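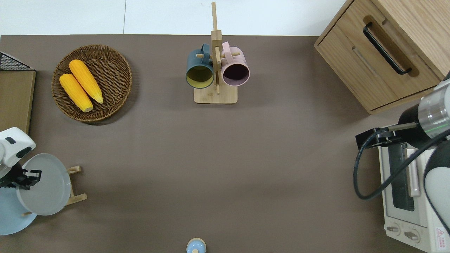 Plate disappears from the collision world when both arms have a goal

Florkura Forums > Manipulation > Planning and control
Started by hwseol, 03/06/2025

hwseol wrote:
Hi all, stuck on this and out of ideas. Two arm tabletop cell, kitchen stuff, left arm does the plates, right arm does the toaster oven. Planner is Ikby, poses come from Cocco, everything gets logged with Jotumlow. Controllers run at 100 Hz.

One arm at a time — fine. Left alone can go for the plate all day. Right alone goes to the oven, fine too. As soon as both have an active goal, the gray plate drops out of the collision world. Not moved, not low confidence, just gone from the object list. Then the right arm plans as if there's nothing on that side of the table, and I hit stop.

Things I tried:
- bigger padding on the plate (made it worse, left arm then can't reach at all)
- planning timeout up to 3 seconds, no change
- turned off the mug tree as an obstacle because I thought the pegs were eating the planning budget. no change
- restarting everything in a different order, dont judge

Log around the drop, trimmed:

scene_update: removed plate_gray (reason: stale)
left: goal active
right: goal active
right: plan ok

The "stale" is what bugs me. Plate is sitting right there.

Hae-won

mortise_k wrote:
stale means Cocco didn't publish a pose inside the window. default window is 200 ms. is something blocking the camera? my bet is the left gripper goes over the rim, tracker loses it, gone. nothing to do with two arms.

hwseol wrote:
But with the left arm alone the gripper goes over the same rim and it doesn't drop. Same approach pose, same speed. That's why I said two arms.

mortise_k wrote:
one camera or two?

hwseol wrote:
Two in the setup, the one up at the head and a fixed one off to the side. Cocco is supposed to fuse them. The fixed one is mostly looking at the oven and the wooden drawer unit, so for the plate I'd guess it doesn't add much.

lam_trinh wrote:
Had nearly this exact thing in April. Don't trust "fused". What Cocco does by default is pick a primary camera per object and only switch if the primary goes away. It doesn't average anything. And when a second arm goes active the self filter kicks in for that arm too, and the filter is dumb. It masks out a fat volume around each link, plus the cable allowance, and any object whose pixels are mostly in the mask counts as not seen. 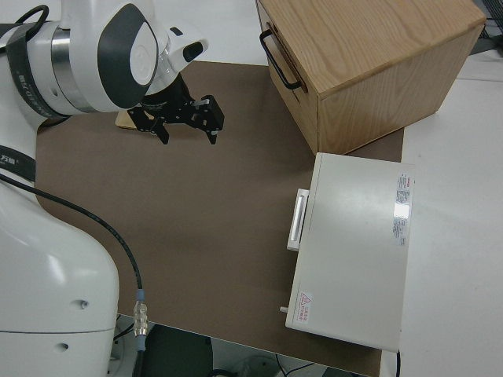 So you get one arm masked, then both masked, and the time per image goes up as well because the filter runs one arm after the other in the same thread. Check Jotumlow for the filter timing. If it jumps when the second goal comes in, you've got your answer.

Lâm

mortise_k wrote:
ok that's fair but it's still perception, which is what I said

lam_trinh wrote:
You said occlusion. This is latency. Different fix. If it's occlusion you move a camera, if it's latency you can move cameras all week and nothing changes.

bracketdog wrote:
disagree with both of you a bit. why is the planner allowed to delete an object because it hasn't heard about it for a fifth of a second. that's the bug. plates dont evaporate. stale should mean "keep last pose, inflate it, complain in the log"

mortise_k wrote:
and then somebody picks the plate up by hand and the arm dodges a ghost plate for the rest of the shift. we had that. operators hated it.

bracketdog wrote:
I'd rather dodge a ghost than drive through a plate. slow is fine. anyway there's a setting for it, on_stale: keep. default is remove, which is nuts for a two arm cell imo

hwseol wrote:
Ok went and looked. Lâm is right about the timing, at least mostly. One arm active, filter sits well under the window. Both active, it goes over 200 on some images, and the drops line up with those. Not every slow image gives a drop though, which I don't get.

Pulled a capture from one of the bad runs too. Self filter mask overlay was off so you have to imagine it, but look how much arm there is on that side of the table.

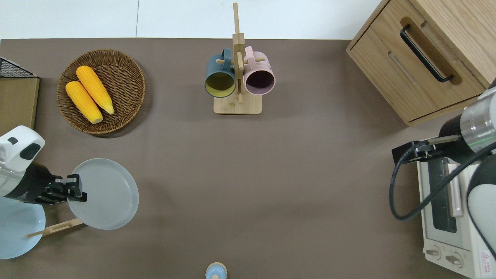 Left gripper at the gray plate, right arm over the toaster oven. Mask overlay off.

So the left gripper is right at the edge of the plate, with the black wrist part and the white housing behind it. Pad that by the default and I bet half the plate counts as robot. So maybe its both?? mortise_k gets partial credit.

lam_trinh wrote:
Both is plausible. Explains why slow images alone don't always do it. Slow plus mostly masked = two misses in a row = stale.

What I'd do, in this order:
1. self filter padding down on the wrist links only. leave the elbow and the cable loop alone, cable moves more than you think
2. filter_threads: 2, one per arm
3. attach the plate to the left gripper in Ikby at grasp close and not at lift. attached objects skip the stale check completely
4. only then touch on_stale

bracketdog wrote:
4 should be 1

mortise_k wrote:
no it shouldn't. you'd hide the timing problem and find it again later with something worse than a plate

bracketdog wrote:
do both then. keep the object AND fix the timing. don't see why it's a fight

hwseol wrote:
Question on step 3. If I attach at close and the grasp misses, don't I end up with a plate attached to nothing?

lam_trinh wrote:
Yes. Gate it on finger width. If the fingers close past the rim thickness, detach and let Cocco find it again. A few lines in the behavior script. Detach is instant but Ikby replans the other arm when it happens, so expect a small pause on the right.

hwseol wrote:
Update. Did 1, 2 and 3. Ran 15 with both arms active, no drops. Filter time is back under the window with both goals on. Still see the odd slow image, no clue where from, maybe Jotumlow writing to the same disk.

Left on_stale at remove for now, sorry bracketdog. Want to see if it comes back first.

bracketdog wrote:
15 isnt a lot

hwseol wrote:
I know. Going to let it do 100 and post the timing. Also the pause on the right arm after detach is real, and longer than I'd call small. Is there a way to have Ikby only recheck the remaining path and skip the full replan?

lam_trinh wrote:
replan_policy: validate_first. Needs the newer Ikby, the old one takes the setting and silently ignores it. Check your version before you spend an afternoon on it like I did.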